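Tray (container)

A tray is a shallow, flat-bottomed container with raised sides, used for carrying, sorting or storing small items. Trays differ from platters in having a distinct wall along the whole edge, and from boxes in being wider than they are deep.

Household trays are commonly rectangular and molded in one piece from plastic. Long, narrow forms are sold for drawers and shelves — a typical drawer tray is 40 cm long — and many have rounded inner corners, so that crumbs and dust can be wiped out easily. 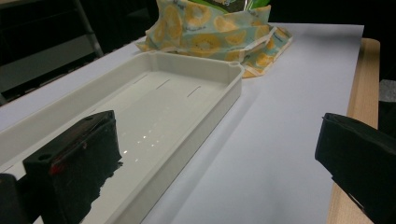

Floors may be smooth, ribbed or slotted. Slots can hold removable dividers or let water drain, depending on the design. Glossy surfaces clean quickly but show scratches, and small objects slide on them when the tray is tilted. A cloth or paper liner reduces this.

Plastic trays are washed with warm water and mild soap. Thin-walled types may warp in a dishwasher. Those of equal size with sloping walls can be nested for storage.

See also: Basket; Drawer organizer; Serving tray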